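Water Use in Shared Student Housing: Findings from the Dunura Residence

Project report submitted by Aled Gape and Jarmo Jääskeläinen
Thursday, May 2, 2019

1. Background

The Dunura residence houses 196 students in two blocks, Jurano and Kerel. Water is charged within the rent, and residents do not see a bill. The purpose of this project was to establish how much water is used in each block and whether a simple notice displayed in the kitchens would reduce it.

2. Method

Meter readings were taken at the main inlet of each block every morning in February. For the first half of the month no notices were displayed. For the second half, notices giving the previous day's figure were placed in the kitchens of the Kerel block only. Residents of both blocks were then invited to complete a short questionnaire on showering, laundry and washing up.
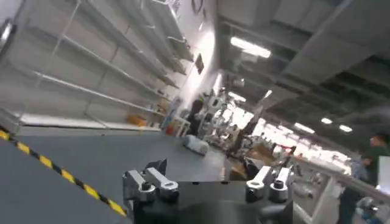
Vol. 5, No. 3

3. Results

Use in the Kerel block fell by 3125 litres between the first and second halves of the month. Use in the Jurano block showed no clear change. Most residents who returned the questionnaire had noticed the figures, although several stated that they did not know whether the amount shown was high or low.

4. Discussion

The fall cannot be credited to the notices alone. A number of Kerel residents were away on placement during the final week, and the meters do not separate kitchens from bathrooms. A longer trial, in which the notices are moved from one block to the other, would give a fairer comparison. The authors also recommend that future notices include a typical daily figure for each person.

Copies of the questionnaire and the daily readings are held in the department office.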